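4.2 Gripper comparison in simulation

We ran the Girnon and Delon grippers on the same arm, in the same kitchen, with the same controller.
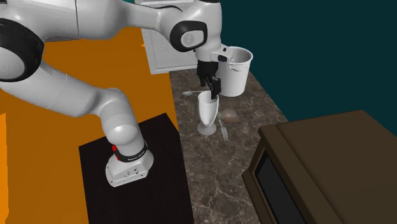
Figure 3. Simulated kitchen, with the two-fingered gripper at the stemmed glass.

Each gripper was given 3,000 attempts, split evenly over the object set. The Girnon dropped or missed the glass 482 times, mostly by closing on the bowl at a slant and tipping it over. The Delon did better on the glass and worse on the spoon, which it treated as part of the worktop. Neither maker's brochure mentions spoons.

Changing the controller mattered more than we had hoped, having already written the title of this paper. With the Barrios controller in place of our own, both grippers slowed their final approach and the gap between them on the glass all but closed. Our own controller is faster and, in the words of Candela Barroso, who wrote most of it, "quite sure of itself". Runs that ended with the arm pushing the glass along the worktop for up to 8 seconds were scored as failures, over one author's objection.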